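Skurkcombe, back room. January, started 9:40

Floor and cables, second entry. The first was mostly complaints and I stand by them.

The claim on the Pludero tin is that one coat evens out the color of a worn floor and stands up to foot traffic. We put one coat on the half by the door before the break and left the window half alone. I looked at both this morning with the blinds up and then with the lights on. With the blinds up I can pick out the line between the halves if I stand at the door. With the lights on I can't, and I doubt anyone who hadn't been told would find it. So either the coat does very little or the lights are bad. Could be both.

Scuff test: dragged a chair leg over each half, same chair, same person leaning on it. Marks on both. The mark on the coated half wiped off with a wet rag. The one on the bare half wiped off too, with more rubbing. I was told that counts as a result. I'd call it a small difference measured by elbow, and I'd like it done again by somebody who doesn't know which half is which.

Cables. The Wallin flat cover came in a 600 mm length, cut from a roll we don't have the rest of. It lies flat at one end. The other end curls up enough to catch a toe, and I caught mine. Weighted it overnight with the Asix catalog and a toolbox. Still curls. Warming it on the radiator was suggested. Not tried yet, and I don't see why a cover should need cooking before it can be walked over.

Measured the run from the wall socket to the middle of the room: 267 cm along the floor, 181 if we go straight across where people walk. The short way is what everybody wants until they carry something heavy over it. I'd go the long way and skip the cover altogether. Tape at 3 points would do, the cloth kind, since the shiny kind took some finish up with it last time. Check under the tape after a week before we believe it.

Objection noted from across the room: thin cables lie flat by themselves and don't need anything. I don't buy this. Thin ones are harder to see, they get dragged along by shoes, and a dark one on this floor is only easy to spot if you happen to be looking down. People working here have their hands full and are looking at their hands.

Still open:
- second coat, yes or no. I vote no until the chair test is repeated
- the curl. Radiator, then bin
- long run with cloth tape, try it before spending any more on covers
- sweep first. Half of what I took for wear near the door was grit

14:15. Moved the toolbox off the cover. Curl came back before I had the lid shut. Writing that down so we don't buy the full roll on the strength of the end that lies flat.

Also the finish still smells a little close to the floor. The tin says it shouldn't by now. Window open a crack, will sniff again tomorrow.

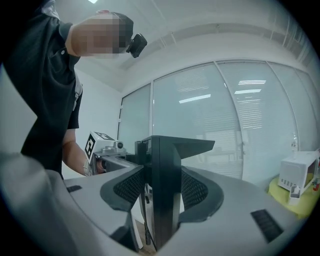
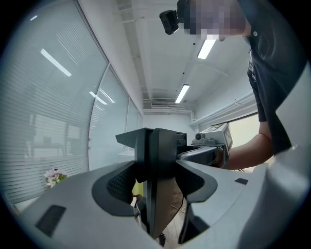 Both: thin cable low down, light brown floor showing in the gap.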